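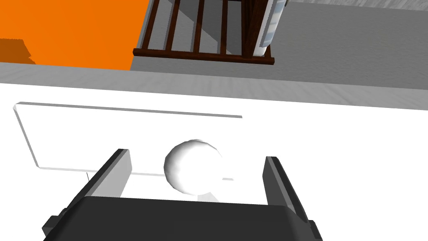 第四章 示范数据的采集

学习目标

学完本章后,读者应当能够:
说明一条示范轨迹由哪些记录组成,以及各记录之间如何对齐;
为给定的操作任务编写采集规程,并规定初始状态的变化范围;
依据统一标准判定一条轨迹应予保留、修正还是剔除;
按场景划分训练集与验证集,并说明这样划分的理由。

4.1 从任务到样本

前三章讨论了策略的表示与训练目标,并假定训练数据已经存在。本章讨论数据本身的来源。对于以模仿学习为基础的操作策略,训练数据通常是一组示范:操作者通过遥操作装置控制机械臂完成任务,系统同步记录观测与动作。策略在部署时的表现在很大程度上受这组示范的约束。采集阶段未曾出现的物体位置、光照或接近方向,在训练阶段很难凭空补足。

本章的示范全部在仿真环境中采集。仿真环境便于重置,物体的真实位姿可以直接读取,同一初始状态也能够反复使用。其局限同样应当指出:接触力、摩擦和材质外观均为近似,由此得到的策略在移植到实体设备之前,须另行评估。有关移植的问题留待第九章讨论。

贯穿本章的案例取自Clerari课程项目。该项目在一套室内场景中采集夹爪操作示范,场景内设有桌面与若干家具,操作任务以抓取小型物体为主。章首所附画面取自腕部视角,白色球体位于两指之间,两指张开的间距明显大于球体,尚未构成夹持。此类画面在标注时归入“对准”阶段,不得归入“抓取”阶段。初学者常以物体是否位于两指之间作为抓取的判据,由此造成的阶段标签错误,在后续训练中往往表现为夹爪闭合时机不稳定。

4.1.1 一条示范的组成

一条示范轨迹由三类记录组成。第一类为图像观测,包括腕部视角及一个或多个固定视角。第二类为本体状态,包括各关节角度、末端位姿和夹爪开度。第三类为动作指令,即操作者在每一时刻发出的目标值。三类记录应使用同一时钟。本案例的控制与记录频率均为每秒30帧,每条轨迹的长度上限为300帧,超出上限而任务仍未完成的,记为超时。

动作指令与本体状态不可互相替代。指令表示操作者的意图,状态表示机械臂的响应,二者之间存在滞后。若以下一时刻的状态代替指令作为监督信号,应在数据说明中注明,并在评估时采用相同约定。

4.1.2 初始状态的变化范围

采集规程应在第一条示范录制之前写定。规程至少规定下列事项:目标物体的种类及摆放区域;机械臂末端的起始位姿及其扰动幅度;背景家具的布置方案;光源的方向与强度;每种组合的最低录制条数。

腕部视角对背景变化尤为敏感。当夹爪离开桌面区域、转向房间其他部分时,画面的主要内容由桌面变为地板、墙面和家具,而夹爪在画面中的位置基本保持不变。若训练数据中仅有朝向桌面的片段,策略一旦偏离预定路径,便会遇到从未见过的观测。因此,规程应要求在录制中包含一定比例的移动与回位片段,即使这些片段中没有目标物体。
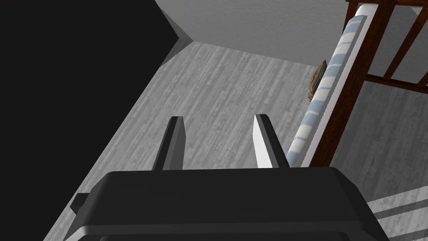
图4-2 腕部视角下的夹爪、木纹地板与带条纹织物的木椅(仿真渲染)

图4-2所示画面中,两指之间可见的是地板,右侧为木椅,地面上有平行的浅色光带。光带与物体边缘在低分辨率图像中容易混淆,规程中关于光源方向的规定即针对此类情形。编写规程时,建议对每一种光源设置各抽取少量画面进行目视检查,再开始批量录制。

4.1.3 录制与审核

录制应由经过培训的操作者按规程顺序进行。操作者不得在录制过程中临时改变任务目标。发生误操作时,应视情况处理:误操作后能够自行恢复的,完整保留,并标注恢复区间;无法恢复的,终止录制并标为失败。失败轨迹不进入模仿学习的训练集,但应予存档,供训练成败判别模型使用。

审核由未参与该条录制的人员承担。本案例共录制2,982条轨迹,其中647条在审核后被剔除,比例接近22%。剔除的理由包括时间戳缺失、超时、阶段标签前后矛盾以及初始状态超出规定范围。案例负责人Remo Leitner在项目说明中要求,每一条被剔除的轨迹均须登记理由代码,不得仅作删除处理。这一要求使后来修订规程时有据可查。

4.1.4 数据的划分

同一场景、同一初始状态下录制的多条轨迹彼此高度相似。若以单条轨迹为单位随机划分,验证集中将混入与训练集几乎相同的样本,所得指标偏高。应以场景布置方案为单位进行划分,使验证集中的家具布置与光源设置在训练集中均未出现。划分结果应与数据一并发布,并注明版本。

思考与练习

一、为“将小球由桌面移入容器”这一任务编写一份采集规程,篇幅不超过两页,须写明初始状态的变化范围。
二、比较章首画面与图4-2,说明两者对背景鲁棒性训练各有何作用。
三、某小组以单条轨迹为单位划分数据,验证成功率远高于部署成功率。试分析原因,并提出重新划分的方案。

4.2节将介绍遥操作装置的选型、标定以及操作者培训的基本要求。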